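Zunden H3 Five-Finger Hand, sold as a pair

Supplied by Brollwood. Price on request. Left and right hands in one case, with wrist adapters and one cable set.

The H3 is for light two-handed work where a parallel gripper marks or drops the item. Fredy Montoya ran our pair on the juice dispenser bench, next to the Salazar two-jaw gripper and the older Fitholm hand.
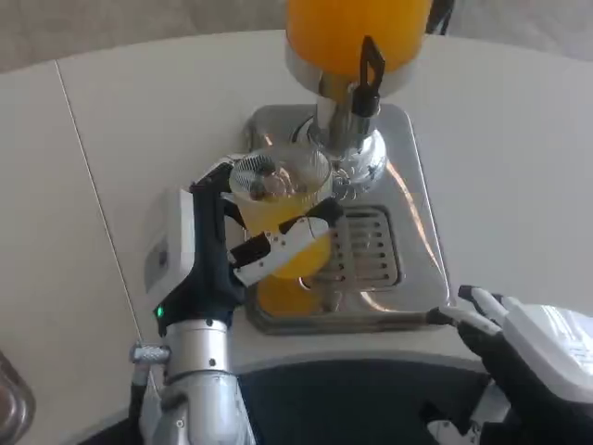
Specification

Control rate: 800 Hz
Rated load per hand: 3 kg
Grip presets stored: 64
Finish: white shell, black finger joints
Warranty: 3 years

The left hand can wrap a ribbed glass of juice with the fingers on one side and the thumb across the front. On smooth steel cups the Salazar gripper was just as steady, and it costs less. The Fitholm hand needed a slower close.

Dispensing is harder, as the hands share a small space over the drip tray. With the right thumb curled round the front of the cup, one long left finger has to come in diagonally - set the clearance before you record a preset.
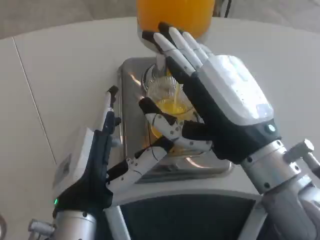
Setting up

Fit the wrist adapters first, then the cables. Run the open and close cycle on each hand with nothing on the table. Jhosep Mosquera keeps the preset files from our June bench work and will send them with an order if you ask.

Start each approach with both hands open and clear of the glass, and bring the thumb in last.

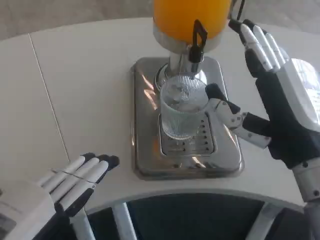

Can I buy one hand on its own?

Single hands are sold as spares to customers who already have a pair. Give the serial number when you order, and say left or right.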